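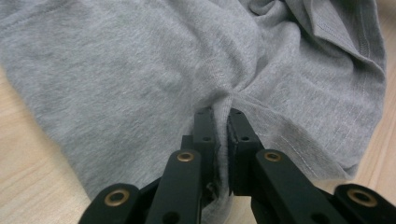

Contents | Previous chapter | Next chapter | Glossary | Index

Chapter 7
When the Folding Table Changes: Automation in a Garment Workroom

Reading time: 9 minutes

Ask a person who folds clothes for a living how to fold a T-shirt and you will get a short answer. Lay it flat, turn in the sides, bring the bottom up. Ask the same person to slow down and say what each hand is doing, and the answer gets long. One hand finds the shoulder seam by feel. The other smooths the cloth away from it. The fingers decide how hard to pinch before the eyes have settled on the spot. Much of this has never been written down at most workplaces, and for a long time there was no need to write it down.

This chapter is about what happens when a workplace starts to need it. Earlier chapters dealt with machines that replaced heavy lifting or repeated a single motion on hard parts. Cloth is a different kind of material. It has no fixed shape, it slides, and it hides its own edges. For these reasons sorting and folding stayed hand work in many places long after the washing, drying and pressing around them had been given over to machines.

7.1 The Nuchit workroom

The case we follow through the chapter is Nuchit, a company in Estdale that takes in returned clothing from shops and online sellers, checks it, folds it, bags it and sends it back out. Most of it is plain knitwear: T-shirts, sweatshirts, jogging pants. On an ordinary shift the folding tables handle 788 pieces. Before the changes described here, every one of those pieces was picked up, opened out, checked and folded by hand.

Nuchit did not begin with a robot. It began with a staffing problem. Two experienced folders retired in the same March, and it took new people months to reach the speed of those who had left. Pichit Mahawong, the shift lead at the time, was asked to write a training sheet. He produced four pages and was unhappy with all of them.

"I could write down the order of the steps," he recalled later. "I could not write down how you know when the cloth is going to slip."

The management then signed an agreement with Plirness, an engineering firm from Clambridge that builds handling equipment for soft goods. Under the agreement, folders would spend part of each shift working with hand-held grippers in place of their bare fingers. A gripper of this kind has two fingers that close when the worker squeezes the handle, and a camera mounted on it records what the fingers are doing. The recordings are used to teach a robot arm fitted with the same type of fingers.

The choice of tool matters for our subject. An older method would have been to program the arm step by step, with an engineer deciding each movement. The method used at Nuchit takes its movements from the people at the table. The folder is still folding. The folder is also, in the same minute, producing the material from which a machine will be trained.

7.2 The work at the table

The first weeks were slow. A gripper with two stiff fingers can do far less than a hand. It cannot feel a seam. It cannot spread cloth with the palm. Folders who could finish a shirt without looking at it found that they had to look all the time.

They also had to change what they took hold of. With bare hands, most people at Nuchit took a shirt by the edges. With the gripper, an edge lying flat on the table was hard to get under, so many of them learned to bring the tips down on the middle of the cloth, squeeze up a small ridge and pull. Once a ridge was up, the rest of the shirt would follow.

Cords were a separate trouble. A thin cord lying on soft fabric is easy for two human fingertips to pick up alone. With a gripper the tips have to be lined up on either side of it first, and closing them is likely to bring up some of the fabric as well.
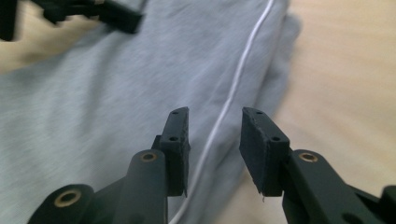
Figure 7.2 Gripper fingers on either side of a thin white cord on light gray fabric.

The folders kept a notebook of such things. It was Mahawong's idea, and it was not part of the agreement with Plirness. Entries were short. "Come in steeper on sweatshirts." "Do not chase a sleeve, let go and start again." "Smooth first, then grip." By the end of the trial the notebook held 161 entries. When the engineers asked for a copy, the folders wanted to know who would own it. That question took longer to settle than any technical one, and we return to it in section 7.5.

7.3 What counts as skill

Studies of work often separate two kinds of knowledge. Explicit knowledge can be put into words, numbers or drawings and handed to someone else. Tacit knowledge is held in practice. The person has it and uses it but may not be able to state it. Riding a bicycle is the usual textbook case. Folding knitwear at speed will serve just as well.

When work is automated by step-by-step programming, tacit knowledge is a barrier. The engineer can only build in what somebody is able to explain. When work is automated by recording people, the barrier is lower. The folder does not have to explain the movement, only make it, many times and with many different garments.

This has two effects on the people involved, and they pull in different directions.

The first is that the skill becomes more visible. At Nuchit, folding had been the lowest-paid job in the room, on the view that anyone could pick it up. Once the recordings began, the engineers could tell one folder's work from another's, and they asked for more shifts with certain people. Those people noticed. Several of them used it in their next pay talk.

The second is that the skill becomes easier to separate from the person. A recording stays with the company when the worker leaves. Luzius Danzer, who ran the project for Plirness, put it plainly at a staff meeting: the firm was paying for hours at the table, and the recordings were the product. He was asked whether the folders would be paid again if the recordings were used at another site. He said there was nothing in the agreement about that – and he was right.

7.4 New tasks, old tasks

It is common to ask how many jobs a machine takes away. The question is fair, but it can hide changes inside the jobs that remain. At Nuchit nobody was dismissed during the trial. The content of the working day changed all the same.

Before the trial, a folder's day was made up of folding, checking for faults, and fetching and bagging. During the trial, some folding time was given over to gripper work, with a target of 400 recordings per team per week. A recording had to begin with the garment spread or dropped on the table and end with it folded or set aside. If the worker stopped halfway to answer a question, it was thrown out. As a result people talked less while they worked. More than one folder named this as the thing they liked least, ahead of sore hands.

New tasks also appeared. Someone had to go through the recordings and mark the bad ones. Someone had to clean lint from the finger pads, which pick up threads from soft cloth, and replace pads that had worn. At first these jobs went to whoever was free. Later they were joined into one post with its own title and a slightly higher rate. The post went to a folder who had been there eleven years. Her fellow workers thought this was the right choice, though two of them had applied as well.

Fault checking changed too. A folder working by hand checks for faults without setting out to do so, for the fingers pass over every seam. With the gripper this was lost, and a number of shirts with open seams went out in the first month. Nuchit added a separate checking step. The time it took had not been in anyone's plan.

Notice that none of these changes came from the robot arm, which at this stage was not yet in the room. They came from getting ready for it.

7.5 Questions for the rest of the chapter

In the sections that follow we look at the second half of the trial, when the arm was set up beside the tables and began to handle plain T-shirts. We use pay records, the workroom notebook, and a set of interviews that runs to 401 pages in typed form. We will ask how the tasks were divided once the arm was running, what the folders did with the garments it could not manage, and how the dispute over the notebook was settled.

As you read, keep two points in mind. The first is that the people in this case did not all want the same thing. Some hoped to move away from the tables, some wanted to stay at them, and Mahawong at different times said both. The second is that Nuchit is a small company with a narrow range of goods. A hospital laundry or a sewing plant would face other choices, and two of these are taken up in Chapter 8.

Key terms in this chapter: tacit knowledge, explicit knowledge, demonstration, task content, hidden work, recording rights

Contact the publisher | Copyright and permissions | Back to top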